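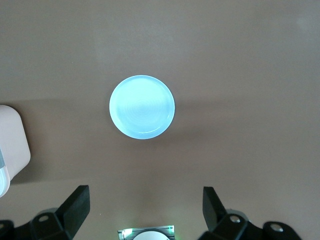
Povix Working Papers on the Home Table
Stusau Household Studies Group
Correspondence: Stusau office, Nagano
Posted March 18, 2025

3. Table setting and lunch packing

3.1 Materials

The table part of the study used ordinary dishes of the kind families keep in a low cupboard. Light plates on a plain brown top were chosen early on. In the pilot we used a checked cloth, and people who later marked up the pictures disagreed about where a dish ended and its shadow began. With the cloth gone, the disagreements mostly went away. Figure 1, at the head of this section, shows the light blue round plate on the bare tabletop.

The plates were washed and dried between households but were not replaced when they picked up scratches. We did not match the dishes as a set. Most of the homes that filled in our October survey reported eating from mixed dishes, and a matched set would have made the task look more like a store display than a meal.

The survey, which we call Cosow, went out to 600 homes and came back from 208. It asked what was on the table when a packed lunch was being made, who put it there, and where it went afterward. Answers were free text. Two readers sorted them separately and then met to settle the differences. Homes that packed no lunches were kept in the sample for the questions on plates and left out of the questions on lunch boxes.

3.2 Layout

A layout is the position of each dish on the table at a given moment. We recorded layouts by the relation between neighboring dishes (left of, right of, level with, touching, stacked) and did not measure distances. Distances in homes depend heavily on the size of the table, and the survey answers gave us no way to correct for that.

Most respondents who packed a lunch at the table said the box stayed near the middle and the plates went to the sides. Some kept the box at the near edge and pushed everything else back. A smaller group stacked the plates first to clear a space, then spread them out again for the meal. Figure 2 gives a layout of the first kind, with a closed white lunch box near the center, the light blue plate to its left and a white plate to its right. The blue plate is empty and lies flat, with a strip of bare table between it and the box. The white plate is lifted slightly off the surface, so we coded its place as changing.

We coded a lunch box as closed only when the lid was on and the clips could be seen. The box in Figure 2 has 2 gray clips, one on each side, and a handle set into the lid. When a clip was hidden the box was coded as unknown, even if the lid looked flat. This rule cost us some records, and we kept it because respondents described leaving a lid resting on the box while the food cooled.

Plates were coded by main color and outline. Ridges, rims and labels were noted in a comment field and played no part in the layout codes.

Figure 2. Layout with the lunch box near the center and a plate on either side. 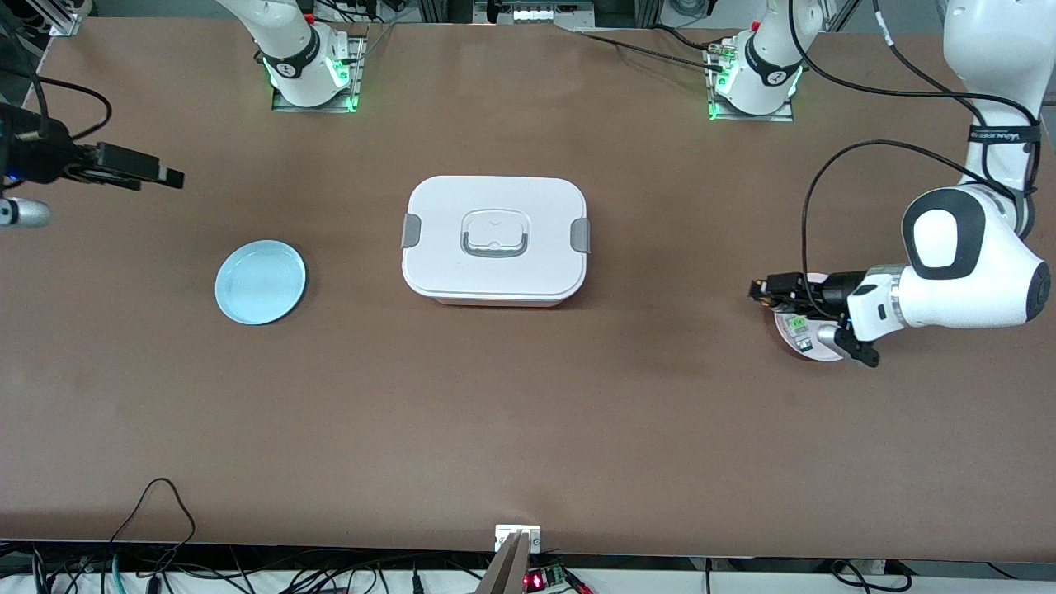
3.3 Order of clearing

We asked the same homes which item left the table first. The answers fell into 3 groups: plates first, lunch box first, and no fixed order. Homes with young children leaned toward moving the box first, often to a bag by the door. Homes where adults packed for themselves tended to clear the plates and leave the box until they went out. The groups overlap, and 6 of the answers could be read either way. Those were left out of the comparison in Section 4.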